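Virkari tabletop set: data card and notes on the right-arm stall fault

Thanks for stopping by! We put Virkari together at Fistomby for people who want two-armed tabletop practice runs, and we hope you get plenty of use out of it. There are 2,000 runs in all, and before you train on any of them, please read the part on stalls, as it cost us most of November.

What a run looks like

Both arms work over a white table with everyday things on it, such as a red box with a round knob, a gray bowl and a red cup. Reaching into the cup is where we ask the most of the right gripper, with the fingertips hidden from the fixed view.

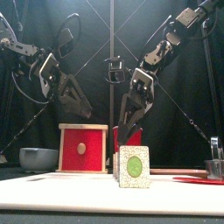

The stall fault

In 29 runs the right arm stopped answering for up to 4 seconds while the log went on writing its last good position, as if all were well. The left arm kept moving, and that worried us more than the stall itself (two arms, one shared space, you can imagine). We traced it to a timeout in Futinora, our control program, and release 3 now halts both arms together.

Small things suffer most from a stall. With the fingers reaching down close to the board, right behind the little white cube, a stale position is a poor thing to trust.
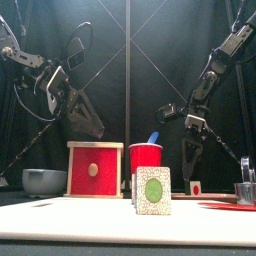 Ellery wrote back after trying the first release: please keep the bad runs in, but give them their own folder, I'd like to test my stall checker on them. We've done so, and they're under "stalled", with the logs untouched.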